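Cómo escribir sobre el duelo de otra persona sin quitarle la voz

Tiempo de lectura: 4 minutos

Cuando empecé a redactar perfiles para el boletín de Calia me encargaron el de una mujer que acababa de perder a su hermano, y entregué 1.289 palabras de las que hoy borraría casi todas. Hablaba yo demasiado, y ella muy poquito. De aquel tropiezo (y de unos cuantos más, para qué os voy a engañar) salieron estos pasos.

1. Pregunta primero qué palabras usa.
Hay quien dice «murió», hay quien dice «se fue» y hay quien prefiere no decirlo. Apunta la expresión tal cual y respétala en todo el texto, también en el titular, que es donde más se nos olvida.

2. Pide una escena pequeña.
Las preguntas grandes, del tipo «¿cómo te sientes?», cansan mucho. Prueba con «¿qué desayunabais?» o «¿quién ponía la mesa?», y luego calla un ratito, ¡aunque cueste!

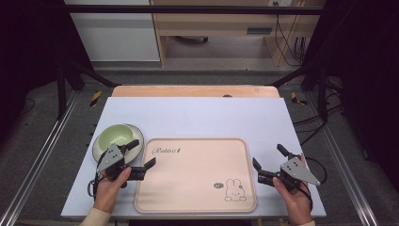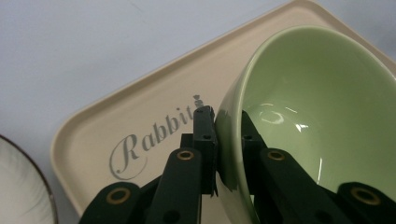
Un cuenco verde claro y la bandeja «Rabbit», en las dos fotos.

3. Escribe el borrador del tirón y recorta después.
Yo me pongo un tope de 770 palabras. Lo primero que cae son los adjetivos: «desgarrador», «valiente», «inconsolable». Si la escena está bien contada, quien lee ya sabrá qué sentir, y si no lo está, el adjetivo tampoco la salva.

4. Devuelve el texto antes de publicarlo.
Sowmya Lobo, que coordinó nuestro taller en Cestitz, leía el borrador en voz alta por teléfono, despacio, y marcaba con lápiz cada silencio. Desde noviembre lo hago igual y casi siempre cambio dos o tres frases. Deja claro que se puede retirar cualquier detalle sin dar explicaciones.

5. Cuida el final.
No hace falta que haya consuelo ni aprendizaje. Puedes terminar en mitad de una tarde cualquiera, con la persona fregando los platos o buscando las llaves.

Si os atascáis en el segundo paso, escribidme con toda confianza, que contesto a todo el mundo aunque a veces tarde un poco.

Relacionados
- Entrevistar en casa ajena: apuntes de Schwaiger
- 19 verbos para no repetir «dijo»
- El cuaderno Jultero, segunda entrega

Contacto | © Calia, todos los derechos reservados | Volver arriba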